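# La foca del vestíbulo

Vetas de madera clara

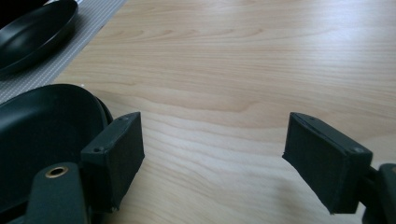
*Mesa de madera clara, con luz difusa.*

1 de enero de 2008

Empiezo el año escribiendo sobre una foca. Mi profesora de español me aconsejó hace tiempo que escribiera sobre lo que me interesa de verdad y que no buscara temas elevados, y desde hace tres días lo que me interesa es el vídeo de la foca de Zirodport.

Para quien no lo ha visto: una foca gris sube por la rampa del puerto, cruza la calle y entra en el vestíbulo del hotel Erenetti por la puerta automática. La puerta se abre para ella igual que para cualquier huésped. Después avanza sobre la alfombra, se detiene delante del mostrador de recepción y se queda dormida. La recepcionista mira la foca, mira el teléfono, y vuelve a mirar la foca. En este punto termina la grabación, lo cual me parece una lástima.

El vídeo dura menos de un minuto y ya tiene casi 3.000 visitas. Comprendo que no es una cifra enorme, pero Zirodport es una ciudad pequeña y en invierno pasan pocas cosas. Mis dos cuñados me lo enviaron la misma tarde, y el panadero me preguntó si lo conocía mientras me daba el cambio.

El periódico local publicó al día siguiente una nota breve. Según esta nota, la foca pesaba 85 kilos y estaba sana, solamente cansada después del temporal. Vinieron dos personas del centro de Brellness, que recoge animales marinos en toda esta costa, y la llevaron en una caja grande hasta la playa de Peng. El hotel no cobró nada por la estancia (esto es una broma del periódico, no mía, pero me gustó).

He leído también los comentarios, y quizá no debí hacerlo. Hay gente que discute si es foca o león marino. Es foca, se ve en las orejas, o mejor dicho en la falta de ellas. Hay otra gente enfadada con la persona que grababa, que según ellos debía ayudar en lugar de reírse. A mí me parece que con una foca lo mejor es quedarse lejos y llamar por teléfono, y la persona que grababa estaba bastante lejos. Se le oye la risa, es verdad. Yo también me habría reído.

Cuando era niño vivíamos lejos del mar y yo conocía las focas por los libros. La primera que vi viva fue precisamente en Peng, el segundo invierno después de mudarme aquí. Iba caminando con la cabeza baja por el viento y pensé que era una piedra. La piedra estornudó. Me asusté tanto que perdí un guante y no volví a buscarlo, porque el guante había quedado más cerca de ella que de mí. Una señora que paseaba su perro me explicó que descansan en la arena muchas horas y que no hay que empujarlas hacia el agua, aunque a uno le parezca que están perdidas. Desde entonces lo repito a todas mis visitas, quieran o no quieran saberlo.

En español tengo una dificultad con este animal. En mi lengua la foca tiene un verbo propio para su manera de moverse por tierra, algo entre arrastrarse y saltar, y aquí no encuentro ninguno que me satisfaga. «Reptar» me hace pensar en serpientes. «Arrastrarse» suena triste, y la foca del vídeo no iba triste – iba con mucha decisión, como quien tiene una reserva. Si algún lector conoce una palabra mejor, le ruego que me la deje en los comentarios. He preguntado ya en mi clase y la propuesta ganadora fue «culebrear», que tampoco me convence.

Ayer por la tarde pasé por delante del Erenetti con la excusa de comprar sellos. La alfombra ya no estaba, supongo que la han llevado a limpiar. Habían puesto en el mostrador una foca de peluche con una llave de habitación colgada al cuello, y una familia entera se hacía fotos con ella. Me dio un poco de vergüenza hacer cola, y por eso me fui, pero creo que volveré otro día con más calma.

En Brellness organizan en febrero una jornada de puertas abiertas. Quiero ir, sobre todo para ver cómo preparan el pescado y cómo deciden cuándo un animal puede regresar al mar. Hay que inscribirse por correo y contestan despacio, según me han dicho. Yo escribí el mío anoche, antes de las uvas, y lo corregí cuatro veces porque no sabía si a un centro de focas se le trata de usted.

Feliz año a todos. Me quedan sopa y media barra de turrón, y con esto pienso pasar el día.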